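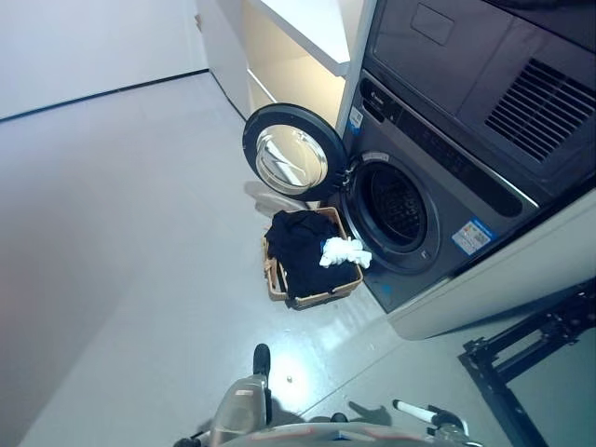 Korb voll, Tür offen, Greifer in Lauerstellung.

Mittwoch, 2024-05-15

Wieder Wäsche. Ich habe in meinem Leben vermutlich noch nie so viel Wäsche in eine Maschine gesteckt wie in diesem Frühjahr, und sauber geworden ist davon kein einziges Stück. Wir waschen ja nicht. Wir laden ein, wir laden aus, und dann laden wir wieder ein. Meine Großmutter hätte das eine Beschäftigungstherapie genannt und mir nebenbei gezeigt, wie man einen Pullover faltet.

Bis Juni will Rudeo 200 brauchbare Durchgänge »Korb in die Trommel« haben. Stand heute Morgen: 148. Stand heute Abend verrate ich weiter unten, falls ich bis dahin noch Lust habe.

Angefangen um halb neun, Headset auf, Controller in beide Hände, Kaffee in keiner. Das ist der eigentliche Nachteil der Fernsteuerung. Man hat vier Arme und kann trotzdem nicht trinken.

Die ersten Durchgänge am Morgen sind immer zum Wegwerfen. Ich greife dann noch wie ein Mensch, also zu schnell und mit der festen Überzeugung, dass ich in den Fingerspitzen etwas spüren müsste. Spüre ich aber nicht. Ich sehe von oben auf die Greifer hinunter, schätze den Abstand zum Korb und liege daneben. Meistens zu hoch. Dann schließt sich der Greifer sehr entschlossen um Luft, und ich trage die Luft mit großer Sorgfalt zur Trommel. Einmal habe ich sie sogar hineingelegt, bevor ich es gemerkt habe.

Das Schlimme ist die schwarze Wäsche. Wer auf die Idee gekommen ist, einen Korb mit dunklen Sachen zu füllen und davon ein dunkles Loch füttern zu lassen, hat entweder gründlich nachgedacht oder gar nicht. In Cerkwood meint man, es müsse schwierig sein, sonst lernt das Modell nur bunte Handtücher. Mag sein. Für mich sieht der Haufen im Headset aus wie ein einziges großes Kleidungsstück ohne Anfang und Ende. Ich ziehe an einem Ärmel und es kommen drei Hosen mit. Das weiße Knäuel oben rechts im Korb ist inzwischen mein bester Freund, das finde ich immer. Ich hebe es mir gern als Erstes heraus, damit der Durchgang wenigstens gut anfängt.

Und genau das stand dann in der Rückmeldung aus Cerkwood, die gegen zehn kam: Bedienperson bevorzugt durchgängig das helle Teil. Bitte variieren. Bedienperson! Ich habe also einen Tick, und der Roboter hat ihn jetzt auch. In der letzten Auswertung soll er das Weiße gegriffen und danach eine ganze Weile über dem Rest gestanden haben, als wäre damit alles gesagt. Ich kann es ihm nicht verübeln, mir geht es in dem Moment ähnlich.

Danach also mit Disziplin. Einmal links anfangen, einmal hinten, einmal mitten hinein. Hinten ist gemein, da muss der Arm über den Korb, und man dreht das Handgelenk in eine Stellung, für die ich abends Wärmesalbe brauche. Mein Handgelenk wohlgemerkt, seins hat Motoren.

Für mich selbst notiert, bevor ich es wieder vergesse:

- Erst schauen, dann greifen. Zwei Sekunden Pause über dem Korb stören in der Aufnahme keinen Menschen, ein Zickzack in der Luft schon.
- Greifer nicht bis zum Anschlag schließen. Stoff hält auch so.
- Beim Einlegen nicht loslassen, solange der Stoff noch auf der Gummidichtung liegt. Er rutscht zurück. Er rutscht IMMER zurück.
- Von der offenen Tür wegbleiben. Sie kommt dem linken Arm näher, als man im Headset glaubt.
- Wenn etwas herunterfällt: aufheben, weitermachen, mitaufnehmen. Cerkwood will die Patzer haben. Endlich ein Arbeitgeber, der meine Stärken erkennt.

Vor dem Mittag die Variante Bloxham ausprobiert, bei der man die Arme direkt anfasst und führt, ganz ohne Headset. Das ist angenehm für die Augen und verheerend für den Rücken. Man steht gebückt hinter der Maschine und schiebt ihr die Hände, wie man einem Kind beim Schönschreiben die Hand führt, nur dass das Kind schwerer ist und am Ellbogen klemmt. Dafür merkt man sofort, wenn man irgendwo aneckt. Sechs Durchgänge habe ich so geschafft, danach konnte ich mich nur noch in Etappen aufrichten. Die Bewegungen waren schöner als alles, was ich am Controller hinbekomme, das muss ich leider zugeben. Ob sie auch nützlicher sind, entscheidet wie immer jemand an einem Schreibtisch mit Lehne.

Nach dem Essen zurück ans Headset, und da lief es plötzlich. So ein Nachmittag, an dem man vergisst, dass dazwischen eine Maschine hängt. Greifen, heben, über den Rand, hinein, nachschieben. Ich habe mich dabei ertappt, wie ich vor der Trommel in die Knie gegangen bin, im Nebenzimmer, vor einer leeren Wand. Der Roboter ging natürlich nicht in die Knie. Er hat auf mich gewartet - jedenfalls kam es mir so vor.
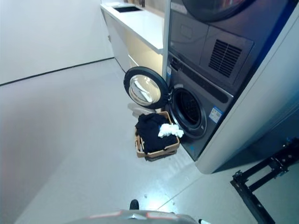 Abends

Zählerstand 185. Das ist der beste Tag, den ich bisher hatte, und ich bin entsprechend unausstehlich. Cerkwood wird davon wieder ein paar streichen, der mit der eingelegten Luft ist hoffentlich dabei.

Zu Hause habe ich dann die eigene Wäsche gemacht. Meine Maschine heißt bei uns seit Jahren nur Boden, nach dem Ort, an dem die Hälfte der Socken landet. Ich stand davor, habe zwei Sekunden Pause über dem Korb gemacht und dann links hinten angefangen, schön variiert. Ein T-Shirt blieb auf der Dichtung hängen. Ich habe es ordnungsgemäß nachgeschoben und mich dann gefragt, ob ich eigentlich noch den Roboter anlerne oder er mich.

Morgen soll das Ausladen dran sein. Davor graut mir etwas, weil man in der Trommel von oben so gut wie nichts erkennt und ich dann nach Gefühl arbeite, das ich, siehe oben, nicht habe. Außerdem neue Batterien für den rechten Controller mitnehmen, und die Salbe.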